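How to Patch a Small Hole in Drywall

A doorknob that swings too far, a pulled-out wall anchor or a moved shelf will all leave a hole in the wall sooner or later. Most of these can be fixed in an afternoon and painted the next morning. These steps cover holes up to the size of a doorknob in standard interior drywall. Larger holes need a cut piece of board with backing behind it, and that is covered on a separate page.

What you need

Lightweight joint compound (a small tub is plenty)
Self-adhesive mesh patch, if the hole is wider than a dime
6-inch putty knife and a narrow one
Fine sanding sponge
Utility knife
Primer and matching wall paint
Drop cloth and a damp rag

Before you start

Look at the wall around the hole. If the paper is soft, brown or bubbled, there is a leak somewhere and the patch will not hold. Find the leak first. In the older units at Drodside some of the walls are plaster over lath. Knock on the wall near the hole. Plaster sounds dull and solid, and drywall sounds hollow between the studs. Do not use this method on plaster.

If the hole is near an outlet or switch, turn off the breaker for that room and check the outlet before you put a knife near it.

Step 1. Clean up the hole

Cut away any loose paper and crumbled gypsum with the utility knife. Hold the blade at a low angle so you shave the raised edge off and don't tear more paper. Press the rim of the hole inward slightly with the handle of the putty knife. The rim should sit a little below the wall surface. Wipe off the dust.

Nail holes and screw holes can go straight to Step 3.

Step 2. Apply the mesh patch

Cut the patch so it covers the hole with an inch to spare on all sides. Peel the backing and press it flat, working from the middle outward. If a corner will not stick, the wall is still dusty. Take the patch off, wipe again and use a new one.

Step 3. First coat

Load the wide knife with compound and pull it across the patch in one direction, then again at a right angle to the first pass. You should still be able to make out the mesh under this coat. Do not try to fill the whole thing at once. Thick compound shrinks and cracks.

Let it dry until it is white all over with no gray spots. In February, with the heat on, this can take as little as three hours. In a damp bathroom leave it overnight.

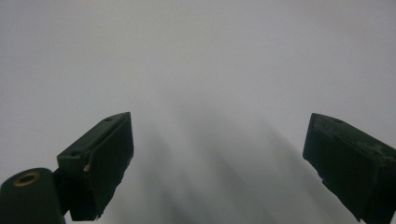 Umeo Housing Co-op, Repairs and Upkeep Team

Step 4. Second and third coats

Knock off any ridges with the edge of the knife. Put on a second coat that reaches two inches past the first on every side. Bear down on the outside edge of the knife as you pull so that the compound thins out to nothing. Let it dry, sand lightly, and put on a third coat wider still. Each coat should be thinner than the one before.

By the end the patched area will be much larger than the hole. This is normal. A wide, thin patch disappears under paint and a narrow, thick one shows as a bump.

Step 5. Sand

Use the sponge with light pressure and go in circles. Stop when you can run your hand across the wall with your eyes closed and not find the edge. If you sand down into the mesh, add another thin coat and wait again.

Wear a dust mask and close the door to the room. Wipe the wall with a barely damp rag afterward.

Step 6. Prime and paint

Do not skip the primer. Bare compound soaks up paint and leaves a dull spot that you will see every time the sun comes in from the side. Prime just past the patch, let it dry, then apply two coats of wall paint with a small roller. A brush leaves a different texture from the rest of the wall.

Hallway walls in the Vainio building are color 137, eggshell. Apartment walls are color 64, flat, unless you have repainted. Quarts of both are on the shelf in the tool room, which is open until 11 in the morning. Write your unit number on the sign-out sheet.

Cleanup

Scrape leftover compound into the trash. Never rinse it down a sink, as it hardens in the trap. Wash the knives in a bucket and dry them before you bring them back.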